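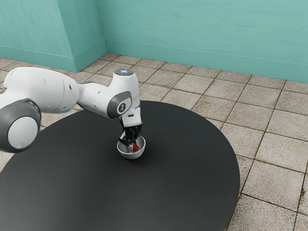
## Setting up the bowl pick at Drutuveo

The Drutuveo cell exists twice. One copy stands in a workshop at Stornov, bolted through its base. The other is a rendered model, with a white arm, a round black table and a tiled floor, and Saeed Asadi does most of the setting up there.

The task is short: reach into a small white bowl with the parallel gripper, close on a red object and lift. The difficulty lies in the rim. With the gripper pointing straight down, the fingers have to open inside the bowl without touching the sides.

Asadi begins with the tool offset, the distance from the wrist flange to the fingertips. In the current model it is 135 mm. An error of 2 mm is enough to press the tips into the bottom of the bowl, and the simulated contact forces show it at once. He then checks the approach height, the finger opening and the closing speed, in that order, and changes one value at a time.

Each change is followed by 100 runs with the bowl shifted slightly between them. By February the log held 1,063 runs under the present settings. Failures are replayed at quarter speed and sorted by joint angle — a dull job, shared with Sumathi Salian.

Values go to the workshop only after Lorna Pollock has measured the real fingers with a height gauge. Rubber pads wear and the model's do not. When the two lengths differ, she sends the new figure back, the offset is edited and the runs start again.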